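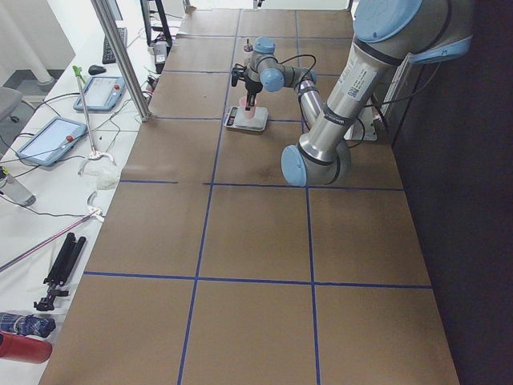 30th November, grippers, second go

Quiet building, so I got the table to myself and ran the cup-on-scale task again with the Dollach two-finger. The question is still whether we should swap it for the Rirnska fingers that Henk Jacobs keeps pushing. I went in not believing the numbers on the Rirnska sheet and came out not believing ours much either.

Task as before: pick the pink cup off the paper, carry it to the kitchen scale, lower, release, back off, read the display by eye. A place counts as good if the cup stays upright and sits entirely on the platform. Start positions taken from the tape grid, nearest row left out because the wrist gets into an ugly pose there.

**Dollach, stock fingers**

83 good out of 100. That sounds fine until you look at the misses. Nearly all of them are at release. One finger opens a hair before the other and drags the rim, so the cup walks sideways or tips. Henk says this is a calibration thing. I recalibrated twice this morning and it made no difference I could see. I'd call it slop in the linkage, but I haven't taken it apart, so that's a guess.

Squeeze force is the other complaint. The setting runs in steps and the low ones are useless. At 2 the cup slides in the fingers on the way over. At 4 it holds, and the wall of the cup visibly bows in. Three is what I used for the whole run. There is nothing between three and four, whatever the slider in the pendant software suggests. I put in 3.5 and got the same reading on the scale as for three when pressing down with the fingers closed — so either it rounds down or the slider is decoration.

**Rirnska**

Not run on this arm yet. The 97% figure going round comes from the Prustusberg people, on their own bench, with a heavier cup and a mat under it. I asked for the failures and got a summary. A heavier cup with a grippy base forgives exactly the sort of release error we are trying to measure, so I'm giving that number no weight until we have the fingers here on the same paper with the same cup.

Also, their adapter plate adds length below the wrist. The table in the spec doesn't say whether the quoted reach is with or without it. Somebody should ask before we pay for anything.

**Scale as a sensor**

Handy but slow. The display takes a moment to settle and it switches itself off if I stop to write things down, then zeroes again on wake-up with whatever happens to be on it. Lost a few readings like that before I noticed. Those are struck out in the log, and the placements were repeated.

It does show touch-down nicely if you watch the digits while lowering. We are coming in too hard. Log line 861 is the worst one, and I had the approach speed turned down for that. I want to see the same thing with the Naidu controller settings before I blame the gripper for it. My suspicion is that the last bit of the descent is being blended with the move before it, and the "slow" part is hardly slow at all.

**Cables**

The loop from the wrist back along the forearm is too generous. On the far positions it swings, and I think (can't prove) that it nudges the wrist at the end of the move. Shorten it before the next run or tie it down closer to the joint. If the miss rate changes after that, most of what I've written about the linkage is wrong and I'll cross it out.

**Where that leaves it**

No case for buying yet. Release is the weak spot, we have two or three possible causes, and new fingers would fix only one of them. Henk wants a decision by February and he can have one, provided the loan set gets here and we change one thing at a time.

To do:

- tie down wrist cable, repeat the 100 with nothing else changed
- switch off blending on the final descent, repeat again
- find out how to stop the scale going to sleep
- ask Rirnska about reach with the adapter, in writing
- get the raw failures out of Prustusberg
- check whether force 3.5 exists anywhere outside the slider

Arm parked, log copied to the shared drive under today's date. Leave the force at three, please.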